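Flendlow Pantry Labels

A small data set of storage labels and shelf-life notes for dry goods kept at home. It holds 200 entries, one per item, in a single CSV file.

Maintained by the Gonar project. Last updated in May. 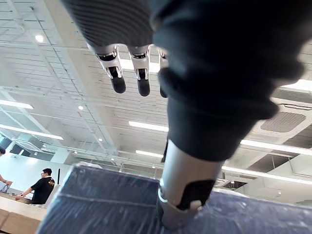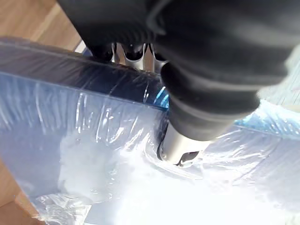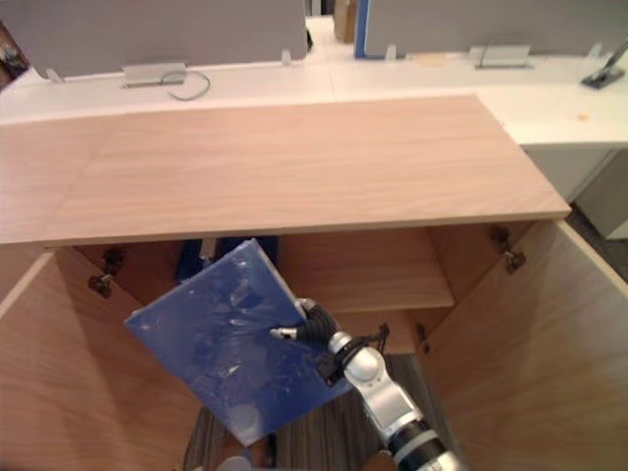
Contents

items.csv – the full list
groups.csv – the 18 food groups used in the list
changes.txt – what was added or fixed in each release

Columns

name: common name of the item, in lower case
group: a group code from groups.csv
months_sealed: how long the item keeps unopened
months_open: how long it keeps after opening
container: jar, tin, bag or box
note: free text, often blank

Where the entries come from

Of the entries, 88 were copied from the older Brundaditz list, with spelling changed to American usage. The rest were typed in from package labels. Where two labels gave different times, the shorter one was kept.

Known problems

Brown rice and whole wheat flour are listed under grains, but their times assume a cool room. Seven rows have no value for months_open – treat these as unknown, not as zero. Spices are thin, and whole and ground forms share one row in this release.

Loading

The file is UTF-8 with a header row and commas between fields. Notes that contain a comma are in double quotes. The Harms import script reads it without changes.

License

Free to use and change. Please keep the project name in copies.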